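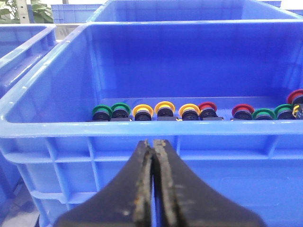 When should a gripper's finger pads be replaced? At the limit set in the cell's inspection sheet, or earlier if a part has slipped.

Slide 2. Scope. These notes cover the Jevovex handling rules adopted at the Utville site in June. They apply to every cell that picks small electrical parts from open crates.

Slide 3. Inspection. Pads are checked every 300 picks and the result is entered in the Levow log. An entry without initials is treated as a missed check. Pause for questions from the Ahonen team.
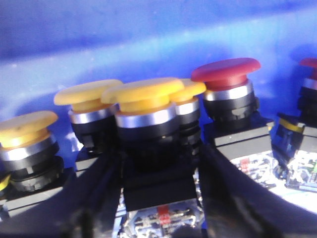

Slide 4. Speed and force. Inside a crate the arm runs at the reduced setting. Grip force is set by part number and may be changed only by the cell lead, in writing. Refer to clause 114 and read the second paragraph aloud.

Slide 5. Stops. After 2 failed picks on the same part, the cell stops and waits for a person. The operator must not reach into the crate until the arm has been locked out.

Slide 6. Records. Logs are kept for 4 years. Copies of the December 2018 edition are on the table by the door.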